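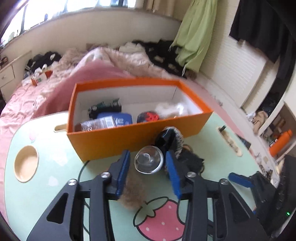 I send a box to my cousin Märta Dalen twice a year, and the April one is always the harder of the two to pack. Christmas has a theme at least. In April it's just whatever I've put aside over the summer, plus the things she asks for, and none of it is the same shape. I do the packing on the little green bed table with the strawberry on it, because it's the right height if I sit on the floor, and the orange box with the white inside fits in the middle of it with room left over for whatever hasn't gone in yet. The bed behind gets the clothes. I was meant to sort those first and didn't.

The box itself is a reused one. I keep any that come with a clean inside and decent corners, and I tape the bottom seam twice before anything goes in.

My order is hard things first, flat against the sides, then bags, then anything soft in whatever corner is left. The fluffy white one went in the back right corner and can be squashed down as far as it needs to go. The round container with the red pattern on its lid is the awkward one every time. It won't share a side with anything square, so there's a gap next to it that I fill with socks. She always needs socks.

Some notes on this year's box, mostly so I can look them up in spring:

- Bags with a bit of air in them are fine until you try to close the flaps. Let the air out of any that reseal and leave the others on top.
- Write the list for the customs form as you pack. Last time I did it afterwards from memory and had to open the whole thing again.
- Weigh it before taping. The cheap rate stops at 2 kg and I was over by the weight of a paperback, so the paperback is staying home.
- Put her address on a slip inside the box as well, in case the label comes off.

Postage came to $60, up from last year. Jayson Dalisay at work sends boxes to his parents a lot more often than I do and he uses Gevcombe, who pick up from your door. I got a quote and it was $20 cheaper but takes 6 weeks – fine for socks, no good for a birthday, and hers is coming up. I'll try them for the Christmas one if I get organised early enough.

The post office closes at five on Thursday so I went straight after work and there was a queue to the door. The woman at the counter asked if there was anything fragile and I said no. I'd left out anything made of glass. I sent a jar of jam once, wrapped in two tea towels, and Märta got two jam tea towels.

The clothes on the bed still needed doing when I got home. I've made a start on the dark pile, which was half things I'd forgotten I owned. Two jumpers are going to the op shop and one has a hole at the elbow I might be able to fix. The rest went back in the wardrobe in the same colour order as before, so black, then more black.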